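**Workshop notebook, Flirden shared workshop**
**Saturday, February 4, 2023**
Entry by Ľubomír Matoušek

Work continued on the two-armed build (project name Rustitz). The session was held at the kitchen counter, the bench being occupied by the Jitpraphai frame until its owner collects it.

**1. State of the machine at start**

Both arms powered up without fault. The left hand was re-tensioned in January and has held its setting. The right hand was fitted with a fresh glove before work began; the old one had worn through at the tip of the first finger and had started to catch on rims. Spare gloves are in the drawer marked Irivance. Please enter any that are taken on the sheet inside the lid.

**2. Purpose of the session**

To practise the handling of plates at the dishwasher under manual control, and to settle the closing force of the right hand on thin, smooth objects. The left arm is to be held raised and clear of the lower rack throughout. It has no part in this task at present, and the previous arrangement, with the left hand resting on the counter, allowed the elbow to drift towards the sink.

**3. Settings**

- Closing force, right hand: 30 per cent of full scale
- Control loop: 1,000 cycles per second
- Wrist speed: limited to setting 4
- Log file: 818

The closing force was previously set higher. At that level the fingers closed firmly but the plate turned in the hand as the thumb came across. The lower setting is slower to take hold and should be given a full pause before any lift.

**4. Observations**

The approach to the rack remains the difficult part. The fingers must enter beside the plate without pushing on its neighbour, and the head camera gives a poor sense of depth when looking down into the tines. A grip low on the rim is preferred, as it leaves the wrist in an easier position for the lift.

The glove material behaves well on glazed surfaces. No opinion is offered yet on glass, which has not been attempted and should not be attempted without a second person at the stop button.

A slight tick was heard from the right wrist when turning inwards. It was not present with the arm unloaded. The cover screws were checked and found tight. The bearing is the next thing to examine.

Cable routing at the left wrist is still unsatisfactory. The short cable hangs low enough to foul a rack when the arm comes down, and a clip of the narrow type should be fitted before the arm is used at this counter again.

**5. Outstanding**

- Fit clip, left wrist cable.
- Open right wrist cover and inspect bearing.
- Repeat the approach with the head tilted further down, all other settings unchanged.
- Copy log 818 to the shared drive and note the force setting in its title.

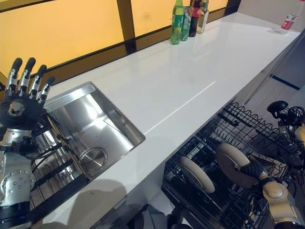
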